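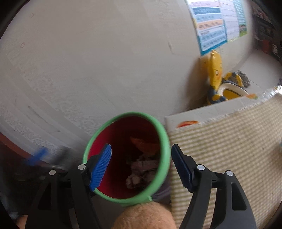 Can a machine take out the trash yet?

I get asked this at every family dinner, usually by someone standing next to a sink full of dishes. So I've been keeping a page of chores, one at a time, with my own opinion on how close the machines are. My opinion comes from fixing packing equipment at Deligiannis in Randport for 17 years, so take it for what it's worth - I know conveyors and I know what breaks.

Short version: on a shop floor, some of it is already done. At home, we're still waiting, and I think the small wastebasket explains why better than any folding-laundry video.

Waste bin, small, red inside with a green rim
A few crumpled scraps heaped over on the right side, and two ribbed pads spread wide above the opening with nothing between them yet. People think picking up litter is the easy one! But every scrap is a different shape, some squash and some don't, and they lean on each other, so you grab one and drag its neighbor along. And the inside goes nearly black toward the back, which I wouldn't want to be the one explaining to a vision system.

Same bin, everything next to it
I keep coming back to the clutter. There's a checked cloth with a frayed edge just to the right, and a kid's potty seat against the wall behind. You and I don't even notice we're steering around that stuff. A machine has to decide that the cloth isn't trash, and a bit of crumpled something in a bin is, and those two can look an awful lot alike. My sister-in-law Imelda Ocampo wants to know what happens when it gets that wrong with a sock. Good question, Imelda.

Tipping the whole bin out instead
This is how we'd do it at work. Forget the scraps, grab the container, flip it, done. The Bratine tippers on our line empty 47 totes between breaks and hardly ever miss, but those totes are all the same size and they arrive facing the same way. Swap in a round one and the clamp just closes on air (we tried it, Amado Talavera still has the dented lid).

Sweeping
Closest of the bunch, if you count robot vacuums, and I do. Ours has been going for two years. It still eats cords and it still can't do the strip along the baseboard, so I go after it with a broom and feel a little silly.

Putting in a new bag
No. Not close. I can barely get the thing open myself - I lick my thumb and swear at it.

Wiping down a counter
Maybe! I watched a Jidero demo where the arm wiped a flat table very nicely, slow as anything. Then somebody left a mug on the table and it wiped the mug too, all the way to the edge. I'd give it a few more years, and I'd move my mugs.

I'll add dishes and the recycling when I get to them. Amado says I should do shelf stocking next, and he has strong feelings about dented cans, so that one may run long. If you've got a chore you want on the list, send it over, the messier the better.

Last updated May 20, 2020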